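Viltivberg Institute welcomes new research fellow in security studies

4 June 2025
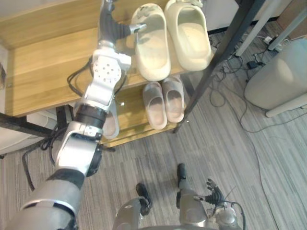 A beige slide sandal on the top shelf of a wooden shoe rack.

The Viltivberg Institute is delighted to announce that Dr Leen Aoun will join its conflict and security programme as a senior research fellow, taking over the desk on ceasefire monitoring that Marin Kneževič has looked after so patiently for the past 4 years.

Dr Aoun comes to us from the Drarklow Centre, where she studied how local truces hold up once outside observers have gone home, and read her way through more than 900 field reports in the process. Her first paper for the institute will be published in January.

"I have admired the programme's work for a long time, and I am very happy to be part of it - and to be back near the sea," said Dr Aoun.

She will give an open talk at Brellside Hall, with 30 places kept for students. Unathi Masilela will chair. For bookings and press enquiries, please write to Liis Venckus at the institute's press office.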